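Wevura patch 3 and the save file problem

2025-02-13

The third patch for Wevura went out on Monday night and the notes run to one line about saves: "Improved reliability of autosave." I have put more hours into this game than I want to add up, and autosave has been my main complaint since launch, so I spent two evenings checking what changed.

Some background for anyone who skipped it. Wevura is a base builder with a survival layer, made by Voyle and sold at the usual mid-tier price. A settlement grows by laying tiles, and every tile keeps its own state: heat, damage, owner, stored goods. Up to launch day the save routine wrote all of that to one file on every autosave. Small settlements never showed a problem. Large ones did.

Test setup

I used three settlements from my own folder. The small one has 400 tiles. The middle one has 1,000 and the large one has 1,725, most of it storage yards I never got around to clearing. All three were loaded on the old build and then on the patched build, same machine, same settings, autosave at the shortest interval. Mods were off. I left each one running with the camera parked over the town hall and noted every stall I could feel.

Results on the old build

The small settlement saved without a visible hitch. The middle one dropped frames for a moment at each save. The large one froze outright, long enough that held keys were read as stuck and the camera slid off toward the map edge when control came back. Anyone who has lost a caravan to that slide knows the annoyance.

Results on the patched build

The freeze is gone from the large settlement. What replaced it is a longer stretch of slightly uneven frame pacing, which suggests the write has been moved off the main thread, or split into chunks. I can't tell which from the outside. The save folder now holds a main file and a set of smaller ones with matching time stamps, so my guess is chunks.

The cost is that quitting during a save now matters more. I closed the game from the desktop partway through a save and the next load put me back to the previous one. No corruption, which is good, but the load menu still listed the unfinished save as valid until I picked it. A greyed-out entry would fix that.

Cloud sync

This part is worse than before. The sync client on Stosmont, where I bought my copy, treats each small file as a separate upload. With the large settlement it was still working through one autosave when the next one landed. I ended up with a conflict prompt on my laptop showing two sets of files from the same evening and no settlement name on either. I picked the newer one and it loaded, with one storage yard in the state it had been in earlier.

For now I have cloud sync off and copy the folder by hand. Set the autosave interval to the longest option if you want to keep sync on, and wait for the client to finish before shutting down.

Comparison with Wirnuvine

Voyle's previous game, Wirnuvine, had a similar tile system and never had this trouble, mainly due to its hard cap on map size. Players asked for the cap to be lifted and the sequel in all but name lifted it. I was one of the people asking. The old save format came along for the ride, and the patch reads to me as the first half of a rewrite. The road map lists a larger update for June with "storage and save changes" as a bullet point, so the second half may be there.

Old saves convert on first load and there is no way back, so keep a copy of the folder before you update. The converted files from my three settlements all came out a little smaller than the originals – a minor thing, but welcome on a full drive. 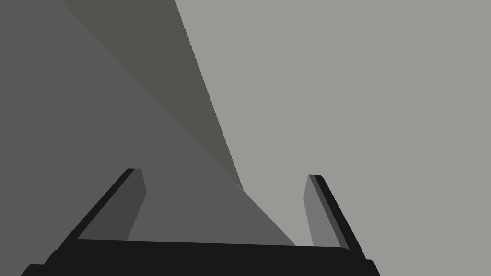

Things I have not tested

Multiplayer saves, since my group is between campaigns. The controller layout, which also changed in this patch and has its own thread on the forum. Loading a modded settlement after conversion – I removed my mods before the first run and have not put them back.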